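Parts sorting at the unit - gallery

Finally getting these up. The stripdown of the old Duvitz dispensers is done and what came out of them has to go somewhere, so October has mostly been bins. Yellow bins, white table, kettle on.

For anyone new - we take in dead ticket and snack machines, pull out whatever is still any good and pass it on to people doing repairs. The last lot came from Breathnach, a van full, most of it beyond saving as whole machines but plenty in them worth having. 247 parts on the sheet so far. Target was 300 by the end of the month, we'll see.

Click through for the bigger versions (if the gallery is behaving, it wasn't last night).

1. Main table, sorting

Solenoids, two boards, wiring. Each kind gets its own bin and the steel tray is for whatever's being looked at.

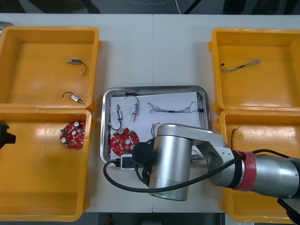 Solenoids are what everybody asks for. They go in the Uronlow locks and in half the coin mechs people bring us, and new ones cost silly money for what they are. Test is simple enough - bench supply, quick pulse, listen for the clunk. No clunk, try again with the leads swapped over to the other supply in case it's ours that's at fault (it has been, twice). Still no clunk, scrap tin. Don't hold the pulse on, they get hot and then you've cooked a good one.

Check the pin by hand as well. Should slide freely and not grate. Bit of grit in there is common, most of these lived outdoors under a bus shelter. A wipe usually sorts it. No oil please, it goes to glue by the next winter and then we get it back.

Paper in the bottom of the steel tray was a good idea from the last session, keeping that. You can scribble on it and small screws don't skate about. New sheet when it gets grubby, they're in the drawer under the kettel.

Boards - handle by the edges, and look at the capacitors before anything else. Domed top or any crust round the legs, it goes in the repair pile and not on the sheet as good. Green connectors are worth saving even off a dead board. Somebody always wants one.

2. Wiring bin

Twisted blue and white, connectors still on. This is the stuff that takes the time.

Rule for the harnesses is the same as before: connector first, wire second. If the plug's cracked the harness is only good for lengths. If the plug's fine then it's worth ten minutes with the meter, end to end, every strand, wiggling as you go. Intermittents are the worst, they pass on the table and fail in somebody's machine three weeks later and then we hear about it.

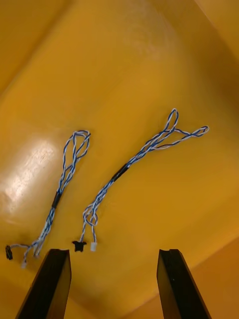
Please don't pull on the wires to get a tangle out. Hold the plug body, work the loops back slowly, put it down and have a biscuit if it's winning. We lost a few good ones in the spring to people yanking - crimps pull out of the housing and you don't always see it. And leave any sleeving where it is unless there's a break under it you need to get at.

Once tested, loose coil, one turn of paper tape, write the length and the date on the tape. Not elastic bands. The bands perish and stick and it's a horrible job getting them off, ask me how I know.

Still to do

- 6 crates of wiring from the Breathnach lot, not opened yet
- the Gekon power supplies, 3 of them, waiting on a fuse holder
- relabel the shelves by the door, old labels have gone brown and half of them are wrong anyway
- more scrap tins, the big one is full to the lid

If you've asked for solenoids and not heard back, you're on the list, it's just slow. Same for the green connectors. Say how many you need and what they're going into, saves me writing back to ask.

Doors open from 10 as usual, bring glasses if you need them for close work becuase the spare pair has lost an arm. Parking round the back, not in front of the shutter.

More pictures when I find the cable for the other phone.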